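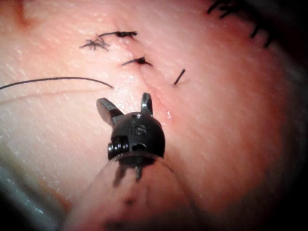
Teach the single knot first and keep teaching it for longer than anyone likes. That's my whole argument, and I'm typing it between a clinic and a class so forgive the state of it. Students arrive wanting the running stitch because it's fast and it looks like the videos. One thread, one long pretty spiral, a knot at each end, done. Fine. But look at a line closed with separate ties in dark thread, three of them, the one on the left with its short frayed tails sticking out like a star, and the seam between the edges so faint you have to go hunting for it. The tails are scruffy. The seam is good. I know which of those I'd grade.

We've been grading the other one. I teach the closure course at Faltmont, second-year students mostly, and the score sheet we inherited gives points for even spacing, even tails, total time. Total time! Nobody's skin ever got better faster because the person closing it beat a stopwatch. I mean in a classroom, on a pad, with no bleeding and no anesthetist clearing her throat. Speed matters in real work, sure, and it comes by itself after enough knots. You can't hurry it in week two.

What the single knot does is make you decide. Every one. Where does the needle go in, how deep, how far from the edge, does it come out the same distance on the other side, how hard do I pull. Then you cut and you have to decide all over again. A running line lets one decision leak into the next. Pull too hard on the fifth bite and the fourth puckers too, and the student can't tell you which one was wrong, only that it looks bad. With separate ties you can point. That one. Too tight. Take it out, the rest can stay.

Which is the other thing — failure. If one tie slips you've lost one tie. If a running thread gives way you may have lost much more, and I'd like people to feel that in their fingers before they're told it in a lecture.

Grethe Oddsson disagrees with me and she's closed a lot more than I have. Her view, which I'll try to give fairly: most of these students will never operate, they'll be in family practice sewing up a kid's chin twice a year, and what they need is confidence. Confidence comes from finishing something. Give them the running stitch on day one, let them finish a whole line, let them be pleased with it. Then fix the details. She ran her section that way last August and they came out cheerful. Mine came out grumpy, with sore thumbs.

I've thought about this a lot. I still think she's wrong, mostly. A kid's chin is exactly the place where you'd put in a few separate stitches. Nobody needs a nine-inch spiral for a chin. So the student who will only do this twice a year is the one who most needs the plain knot to be boring and automatic, and boring takes repetition. We had 73 students last term. The ones who tied badly at the end were the ones who'd moved on early. That's my impression, I didn't keep a table, and Grethe will say so.

Now tightness, because it's where the real trouble is. Everybody overtightens. They see a gap, the gap scares them, they haul. The edges go white or roll under and the whole thing looks secure and it isn't. Tissue swells. A tie that is snug at the table is going to be a good deal snugger tomorrow. Edges touching is enough, touching and not squeezed. I say this so often that last term's group wrote it on the inside of the supply cabinet, in permanent marker, with "touching" spelled wrong.

Thread color. Small point but I'll fight for it. Udeline, who orders our supplies, got us a clear practice thread because it was on offer, the Flutero one, and I spent a month squinting. You can't teach what you can't see. Dark thread on pink, every throw shows, every crossed-over half knot that should have been square shows. Students hate it for the same reason. Buy the dark stuff.

And the tails. I don't care about the tails! Well. I care that they're long enough not to unravel and short enough not to tangle with thier neighbor. Past that, a tail that has splayed or frayed a little is cosmetic, it's coming out or getting covered, and I've watched people retie a perfectly sound knot to get matching ends. Each retie is another hole. The old sheet took off two points for "untidy ends" and nothing at all for an edge that had rolled under. I'd like to meet whoever wrote it.

So here's what I've asked for. Wibisono has the draft and says he'll read it before the fall schedule gets fixed. Drop the time score until the last session. Separate ties only for the first half of the course. One row for edges, one for depth, one for tension, and a square knot is pass or fail. Each student turns in 84 knots over the term, signed off, no exceptions for people who "already know how." It's a lot of thread and the budget people will notice. Fine, let them come and tie a few.

Running stitch in the second half, and I'll teach it gladly, it's a lovely thing when the hand behind it already knows what each bite is for. Grethe can have those weeks if she wants them, she's better at it then me anyway. Class is in four minutes and I haven't put the pads out.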